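Workroom check, Room 526, Stimanside
Checked by: Kalliopi Vidmar

Table surface: stable, no wobble. OK
Sheet: reddish-brown stains next to the bottle. Replace.
Bottle: label faces front, cap white. Confirm contents against the label.
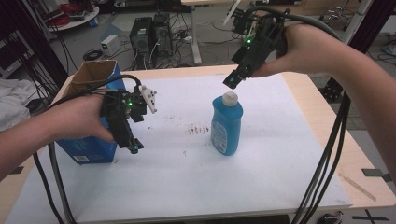 Table with sheet, bottle and open box.

Cables: several drop past the table edge, more tangled on the floor by the computer towers. Trip risk. Tie back.
Power strip: on the floor. Move to the wall side.
Open box: store under shelf 2 after use.

Recheck in January. Elango Gounder to sign.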